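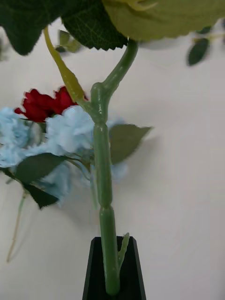
Home Projects Minutes Tool List Join
Search the workshop pages

Numitz Shared Workshop
Arm build group, minutes of the February meeting

Chair and minutes: Olga Bustos
Present: build group members as signed in
Start: 7:30 p.m.

1. Previous minutes
Accepted with one correction. The shoulder bracket was printed in PETG, and the January minutes said PLA.

2. Status of the arm
The Fludari arm is assembled and bolted to the bench plate. All joints home correctly. Joint 5 still shows backlash when approached from below. The belt has been retensioned once. If the play comes back, the idler will be replaced before anything else on that joint is touched.

The gripper fingers were reprinted with a shallow V groove for round stems. The first pair split along the layer lines at the screw holes. The new pair is printed on its side with more perimeters. Pads are cut from silicone sheet and held with contact cement.

3. Wrist camera
Focus was reset and the lens ring locked with a drop of nail varnish. The ring is not to be turned again without a note in the build log. Stems at working distance are sharp. Leaves close to the lens blur badly, and the detector sometimes takes a blurred leaf edge for a stem. Action: mask the top part of the image during the final approach and compare results.

Exposure is fixed for the evening lights. Daytime runs need a second profile.

4. Flower handling task
The group agreed to keep artificial flowers for this stage. Real stems vary too much from one evening to the next and leave water near the driver board.

Discussion of grasp height. The jointed green stem is the harder case. The swelling at each joint pushes the fingers apart, and the force reading jumps before the grip is complete. Proposal: close on the smooth length between the lower joint and the fork, and reject any grasp point that falls on a joint. Agreed.

The small sprout just above the rim of the black holder was raised as a snag risk. The lower limit for the fingers will be set above it. Trimming the sprout was suggested and turned down.

The fork gave a separate problem. The tracker follows one branch and loses the main stem. Olga Bustos to change the search so it starts at the holder and works up.

5. Test log
The log now holds 874 entries. Entries made before the focus was reset are to be tagged and left out of the comparison. Two members asked for a plain CSV export; it will be added to the Didenko logging script.

6. Electrical
The emergency stop cuts motor power and leaves the controller running, as intended. The 24 V supply runs warm under the bench. It will be moved to the side panel with a gap of 30 mm on each side. Cable chain on joint 2 rubs at full reach; a longer chain is on order from Istine.

7. Actions
Bustos: tracker change, image mask.
Bench team: move supply, fit cable chain when it arrives.
Print team: one spare pair of fingers, same settings, labeled.
All: write the grasp height in the log for every run.

8. Any other business
The 2.5 mm hex driver is missing from the arm drawer. Please check toolboxes.
Next meeting same time, upstairs bench.

Closed 9:10 p.m.

This site uses cookies to remember your login. Accept Settings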